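June, evening

Back on the Stollitz bench after a gap. Cleared the left half first, which took longer than the measuring I had planned. The Frei driver set went back in its drawer and the Grulton calipers stayed out.

The bracket plate is the item holding everything up. I wrote last month that the hole spacing on the Prinura drawing did not agree with what I had, and I still think the drawing is wrong. Measured 5 times across the two upper holes, center to center, and got the same reading within the resolution of the calipers. The drawing is off by a little under a millimeter. Wrote the measured value in pencil next to the printed one and initialed it.

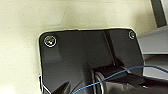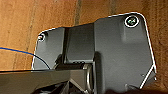

Workshop / Hardware

Dark plate, two screws toward the top, rounded corners. My own note on finish: it marks easily, and any cloth with grit in it leaves a track. Switched to the lint-free wipes.

Screws. The parts list calls for 6 in total and gives one length for all of them. I don't trust that either. Sorted the spares by length into the small tray and labeled the compartments. Two went in the reject cup for worn recesses.

Torque: no figure anywhere in the Prinura papers. Hand tight plus a quarter turn until I find one. No threadlocker for now.

Checked the price of a replacement plate while the kettle was on. 1,399 for the full kit, and the plate is not sold separately. Will keep the one I have.

Remaining: redraw the hole pattern at full scale, print it, check it against the part. Order more wipes. Look for the older revision of the drawing, probably in the gray binder. Lights off at 10:40.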